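The shift lead at Grinholm wouldn't let me in until I'd finished my coffee, so we started talking in the corridor. She has run the snack packing room there for years (she asked me to leave her name out, "the lads would never let me forget it") and she's been living with the arms since October.

"I thought I'd hate them," she told me. "I don't. I hate the beeping."

Grinholm packs trays for Ham and Orent, the two biggest customers, and on a busy day the room sends out 162 of them. Picking used to be all hands. Now the arms, which everyone calls Jilel after the project, get the plain mixed trays, and people do the fiddly orders.
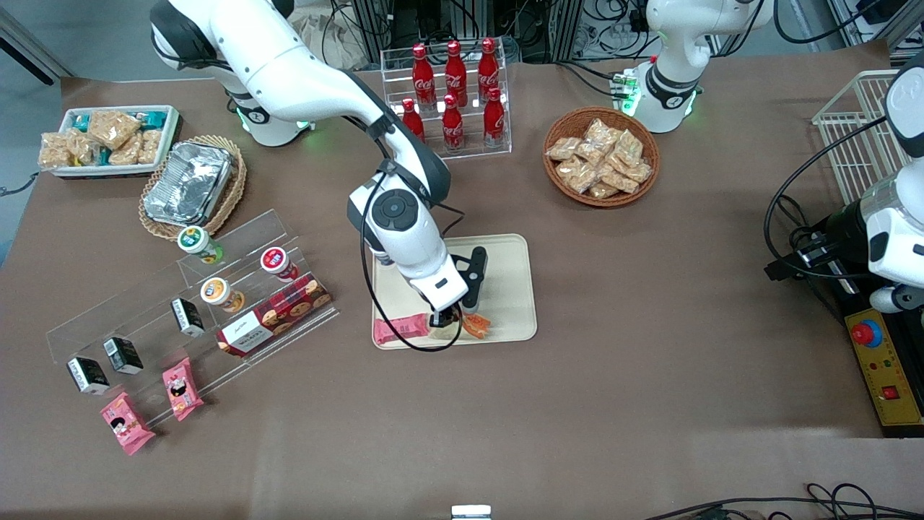 One arm at the tray, between a pink-wrapped bar and an orange-wrapped snack.

So what has changed for her? Her wrists, she said straight away – and then the chat. "You used to stand 2 to a bench and put the world to rights. Now I'm on my own half the morning, watching." She misses that more than she expected!

Nobody lost a job, though nearly 50 people had to retrain, and a few moved to the loading bay by choice. Would she go back?

"For the company, yes. For the wrists, no chance. Ask me again after Christmas."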